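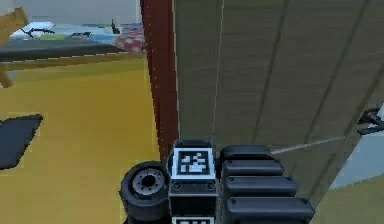

Three months with the Jondar door package at our Radlow site, so a quick review. We run staff lodging for the night crews, 30 rooms, and the housekeepers used to prop every door with a cart. Now the robot does the doors and the linen drop. Setup is done in the simulator first, you load a room and try the approach there. Good part of the product. Rooms look plain but close enough – yellow floor, bed with blue bedding, the big grooved panel with the red strip down its side, and the gripper with its black and white marker up front so you can tell which way it's turned. I learned more in there than from the manual.

What changed for people: less pushing, more waiting. Housekeepers got tablets and a new job title, no raise yet. Two like it. One went back to days in October, said the beeping got to her. Fair.

Bad stuff. Finger pads wear fast. License is 2,000 a year per site, wich stings. Support out of Riihimäki is polite, slow.

Would buy again, but talk to your crew before teh install. We didn't.

3 out of 5

Posted 05/05/2022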